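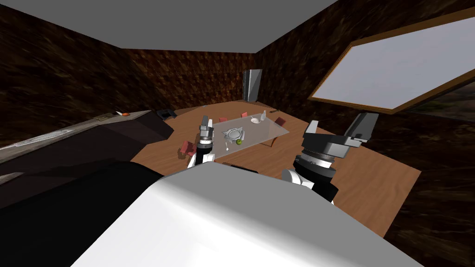

Carnet d'atelier, 05/08/2019

Bon, je reprends le carnet après une pause un peu longue (les vacances, puis la livraison des faire-part, puis la chaleur, bref). Je note tout dans le désordre, vous ferez le tri !

D'abord la presse. La Graveo a repris du service ce matin et elle tourne bien mieux depuis qu'on a changé les rouleaux encreurs. Le petit bruit sec en fin de course est toujours là, par contre. J'ai regardé du côté du cliquet, j'ai graissé, j'ai resserré, et ça claque encore. Ça ne gêne pas le tirage, mais si quelqu'un a une idée je suis preneuse, parce que moi j'ai fait le tour.

Le gros morceau du jour, c'était l'encre de la série Tusitov. Pour mémoire : linogravure en 3 couleurs, tirage à 77 exemplaires, papier coton épais. Le bleu passe sans problème. L'ocre aussi, à condition de le travailler longtemps à la spatule avant de charger le rouleau (je le laissais trop ferme au mois d'avril et on avait des manques partout dans les aplats). C'est le brun qui me rend folle. Il boit, il tire, il laisse cette espèce de peau d'orange dans les grandes surfaces, et quand on rajoute de l'encre pour compenser, il bouche toutes les tailles fines. J'ai fait huit essais :

essai un, encre pure : peau d'orange bien marquée
essai deux, une pointe d'huile de lin : plus souple, mais un halo gras au dos de la feuille
essai trois, magnésie : trop sec, l'encre n'accroche plus
essais quatre et cinq, magnésie et huile ensemble : mieux, presque bien, et puis les tailles se bouchent à la troisième feuille
essai six, papier légèrement humidifié : très beau noir dans les creux, mais la feuille a gondolé et le repérage est fichu
essai sept, encre pure, pression baissée d'un quart de tour : oh, tiens !
essai huit, pareil que le sept avec un habillage plus dur : c'est celui-là

Donc c'était surtout une histoire de pression, et ça m'énerve un peu d'avoir passé la matinée dans les additifs. Je garde le huit comme référence, il est punaisé au-dessus du marbre, merci de ne pas le décrocher (ni d'écrire dessus, on a déjà perdu une épreuve comme ça).

Côté gouges : la petite en V est ébréchée. Je ne cherche pas de coupable, mais le lino Fuvport est nettement plus dur que l'ancien et il faut vraiment le tiédir avant de couper. Dix minutes sous la lampe et ça entre comme dans du beurre. À froid ça dérape, et c'est là qu'on abîme l'outil, ou les doigts. J'ai réaffûté ce que j'ai pu à la pierre fine, puis au cuir. Elle coupe de nouveau, avec un trait un poil plus large qu'avant, à savoir pour les hachures du ciel.

Les plaques Fuvport, justement : il en reste 17, dont deux avec un coin écrasé. Je les ai mises de côté pour les tests et les exercices de l'atelier du soir. Pour la suite il faudra recommander, et j'aimerais bien essayer l'épaisseur au-dessus, le dos en toile se détend un peu après plusieurs passages.

Séchage. Avec ce temps lourd le brun est encore poisseux le lendemain, alors on ne superpose RIEN, même avec une feuille intercalaire. J'ai tendu deux fils de plus le long du mur et j'ai remis les pinces à bois. Si vous en manquez, il y en a un sac sous l'évier, derrière les chiffons.

Une note sur le repérage, que j'oublie à chaque fois : les taquets en carton se tassent au bout d'une trentaine de feuilles. J'ai collé des petites équerres en métal sur la plaque de fond et je n'ai plus aucun décalage entre le bleu et l'ocre. C'est bête et ça change la vie !

Et puis Crăciun. Oui, je sais, on est en août, mais la série de cartes se dessine maintenant si on veut graver à la rentrée. J'ai trois croquis dans la chemise verte : des branches, une porte sous la neige et un oiseau un peu raté dont j'aime bien la tête. Dites-moi lequel vous préférez, j'hésite entre les branches et l'oiseau. Deux couleurs maximum, je ne recommence pas un brun pareil en plein hiver.

À faire demain : nettoyer le marbre à fond, couper le reste du papier coton (sens des fibres !!), lancer le brun sur les vingt premières feuilles bleues et regarder ce cliquet encore une fois.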